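Bench notes, table clearing
December, 4:40 pm
Posted by: me, Hornden bench

Wrapper day again. Task is the same one from the Nirkport list: clear a table after a snack. Trash goes, food stays. Sounds like nothing. A kid does it in ten seconds while looking at something else.

Long table, dark glossy top. Crumpled wrapper at the back, navy packet flat in front of it, orange off to the right. Left the overhead lights on, glare spots and all, becuase kitchens have glare. 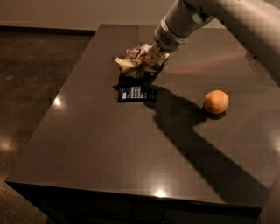

Grip force down to 50 on the Mogensen scale. At 200 the paper just balls up tighter and squirts out sideways. Lower is better but then it slides. Somewhere in there is a number that works for foil AND paper, havent found it. Speed limit stays where it is until I do.

Other thing. Planner keeps wanting to go for the middle of the wrapper. People dont do that, they take a corner. Changed the grasp target to "nearest loose edge" and the approach looks a lot more sensible. Slower though. Edge finder hates shiny stuff, brown foil on a brown table is about the worst case.

Flat packet is a seperate headache. Nothing to pinch. Flastholm people slide theirs to the table edge first and grab the overhang, might copy that.

Log is at 257 attempts for this task, all wrappers lumped together. Need to split by type before anybody quotes a rate from it. Want 2,000 before we say anything out loud. 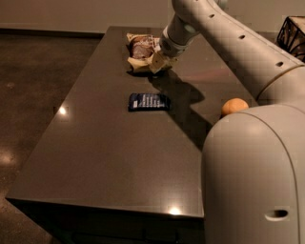 So could it clear a table in a real kitchen yet?
With someone standing next to it, maybe. Left alone, I wouldn't trust it to tell an empty packet from a full one, and it's too slow to be worth the floor space.

TODO
- split log by wrapper type
- matte mat vs bare top, same objects
- try the slide to edge thing
- fruit LAST in the order, it rolls

3 comments | 2 shares
Contact the bench | Back to top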